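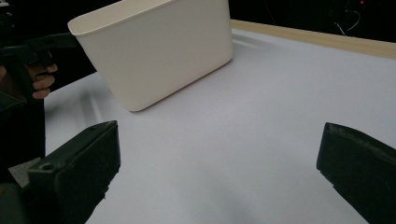

The plain storage bin is among the least regarded objects in any home or office, and it is generally noticed only when there are too few of them or when one has split. It has nevertheless become the subject of careful work at the Dretmont household design centre, where staff have spent the winter reviewing how small containers are chosen, filled, moved and put away. A cream or off-white bin with tapered walls, softly rounded corners and a thin rolled rim, tilted over a table top with its mouth turned upwards, represents the type to which the review has given most of its attention. It carries no pattern and no marking, and its matt surface is typical of a class of goods intended to sit on a shelf without drawing the eye.

The review began in January, when the centre invited households in the district to report on the containers they already owned. Replies were received from 226 homes. Respondents were asked where each bin was kept, what it held and how often it was taken down. Many found the last question difficult to answer. A large share of bins had been filled once, placed in a cupboard and left there.

Manuela Testa, who directs the review, considers that the taper of a bin deserves more thought than it usually receives. Walls that narrow towards the base allow empty bins to be stored one inside another, and a household that changes its arrangements with the seasons will value this. The same taper takes space from the bottom of the container, where heavy items tend to be placed. Straight-sided bins make better use of a shelf but must be stored side by side when empty.

"People buy for the shelf and forget the cupboard under the stairs," Ms Testa observed. "We ask them to measure both before they buy anything."

The rim is a second point of interest. A rolled edge stiffens the mouth of a thin-walled bin and is kinder to the fingers than a cut one. It also gives the hand something to hold when the bin is tipped, an action which the centre regards as the true test of a small container. Sorting is seldom done with a bin standing upright. The contents are poured on to a table, divided, and returned, and a bin that is awkward to tilt will be emptied less often than it should be.

Colour produced the widest disagreement. Hasow, a retailer which contributed stock to the study, reports that pale bins remain its steadiest line. Respondents with young children favoured stronger colours -- one for each kind of toy -- while those furnishing a home office asked almost without exception for white, cream or grey. Pale plastic does show marks, and the centre advises washing it by hand in warm water with a mild soap.

The findings will be presented in a small exhibition prepared with the Plerari workshop. Visitors will be able to handle bins of 4 depths and to fill them from a common stock of household articles, among them string, batteries, sewing materials and stationery. Restrepo, the centre's publishing partner, has printed 1,000 copies of an accompanying guide, which will be free of charge to those attending.

The guide recommends that no bin be bought until its contents have been laid out and reduced, that labels be fixed to the face that will be seen, and that bins kept above head height be light enough to lift down with one hand. The exhibition opens in March 2023 and will remain in place for three weeks.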